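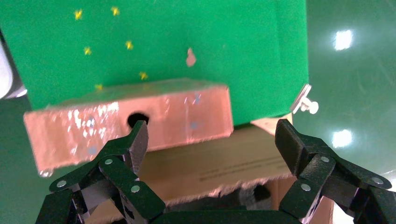 The pink box with the hole in it, wrist camera view.

Dec 9, 2022

I have spent most of this month teaching a robot arm about a box covered in shiny pink stuff. I have a graduate degree.

The job, for anyone who missed the earlier posts: we want Fernik (the policy, named by Bohumila Polák after a liqueur she claims is medicinal) to learn how to put a fingertip into a hole and stop. Poke, hold, back out. That's the whole skill. A toddler masters it with an electrical outlet and no encouragement at all. Fernik needs 200 demonstrations, and every one of them comes from me or from Dušan, sitting at the leader arm with our elbows on a folded towel.

I picked the box for its finish, which was either smart or very stupid depending on the hour. Our first set of props was matte gray, and Fernik did beautifully on matte gray. Then Dušan swapped in a soda can and the whole thing went to pieces. So now we collect on shiny. The pinkish-copper surface throws white highlights back at the lens, and when the arm moves the highlights move too, and a network that has decided "bright spot" means "edge" is going to have a bad day. Better it has the bad day now.

The green panel behind it, with the yellow stars stuck on, is my contribution to science. I wanted a background with some clutter on it that the model should learn to ignore. Dušan's position is that I wanted to play with stickers. There is also a pink blob off by itself to the right of the stars, close enough to the color of the box to be annoying, and I'm keeping it. If Fernik ever reaches for the blob I will have learned something, and I'll buy the blob a drink.

Now, the bookkeeping. We have 362 episodes on disk as of last night, which sounds like we should have finished a while ago. Then you start throwing things out. Some go because the operator sneezed. Some go because the log dropped its joint angles halfway through, a thing our recorder (called Hiko, don't ask) does when the disk gets busy, and it tells you in a gray message at the bottom of a window you've minimized. And a depressing number go because they're just bad demos. I hover. I apparently hover a lot. I get the left finger right up in front of the hole and then sit there like someone deciding whether to knock, and if you train on that you get a robot that's also unsure about knocking. We tried it. It parked in front of the box for the full length of the trial, quivering slightly, and Dušan said it had my eyes.

Bohumila's rule is that hesitations of more than 2 seconds get cut. I argued for trimming the pause and keeping the rest, because I'm cheap and my wrist hurts. She let me try it on a small batch. The trimmed clips have a little jump in them where the arm teleports, and the policy picked up the jump with great enthusiasm. So, cut.

The other thing I've been fighting is the camera's own point of view. From up at the wrist, the gripper eats the whole bottom of the picture, both fingers coming up from the corners, and at the exact moment you care about, the fingertip is covering part of the hole. You know where it is because you saw it a second ago. Fernik doesn't get a second ago unless we give it one. We've gone from one frame of history to 6, which made training slower and the approach visibly less drunk. I'd like to claim I reasoned my way there - I changed it before lunch to see what would happen.

Boring notes for whoever inherits this:

Shift the box a bit between episodes, and tilt it a bit. A level box every time gets you a robot that can only do level boxes.

Leave the ragged edge on the cardboard it sits on. I trimmed one once to be tidy and Dušan was right to be irritated.

Don't collect after dinner. My evening demos from May are all still in the archive, and you can sort them from the morning ones by eye.

Tomorrow is more of the same with Bohumila in the chair, who is left-handed and impatient and therefore exactly the variety the dataset needs. She says she can do a poke in half my time. I've cleared space on the disk and minimized nothing.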